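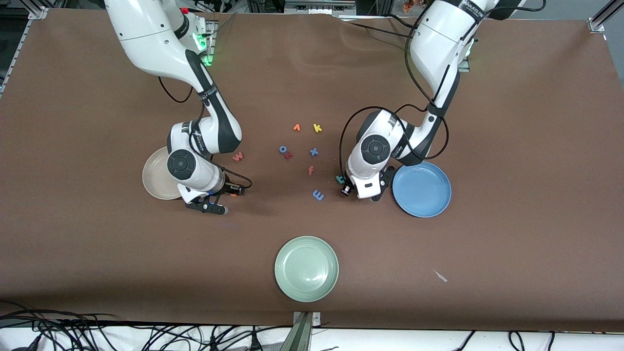
3. Searching for mistletoe in the Kadodholm woods

Mistletoe is a plant that most visitors to Kadodholm walk straight underneath, and we were no better ourselves when we began. The clumps sit high in the crowns of old limes and poplars, and in full leaf a tree can carry several of them without giving the least sign of it from the path. For this reason we did nearly all of our searching after the leaves had started to come down, beginning in October and carrying on through the winter for as long as the light and our necks would allow.

We looked at 3,893 trees in all, working from the Tistgate side towards the old orchard at Zakano, and found mistletoe on 1,030 of them. Each tree was viewed from at least two sides with binoculars, and where ivy covered the trunk we walked the whole way round -- a slow business on the steeper banks, though it did turn up a good many small clumps we should otherwise have missed. Trees standing alone in pasture were a pleasure to search by comparison. We noted the kind of tree, its girth at chest height, and whether any berries could be seen on the clumps.

Berries for the sowing trial were gathered from low branches in the orchard, with the kind help of Jianguo Peng, who has looked after the apple trees there for many years and knew just which ones to send us to. They were tipped out on a cream-coloured round plate like the one in Figure 3, sorted by hand, and any that were split or shrivelled were put aside. The sound ones were pressed on to the bark of young apple branches, 10 to a branch, and marked with a loop of soft string.

Our way of searching surely favours large clumps over small ones, and female plants in berry over males, so the totals should be read with that in mind. The second observer, Wei, searched part of the Tistgate side again without seeing the first set of notes, and we compare the two sets in the next section, together with a few words on the awkward matter of trees that had fallen between one visit and the next.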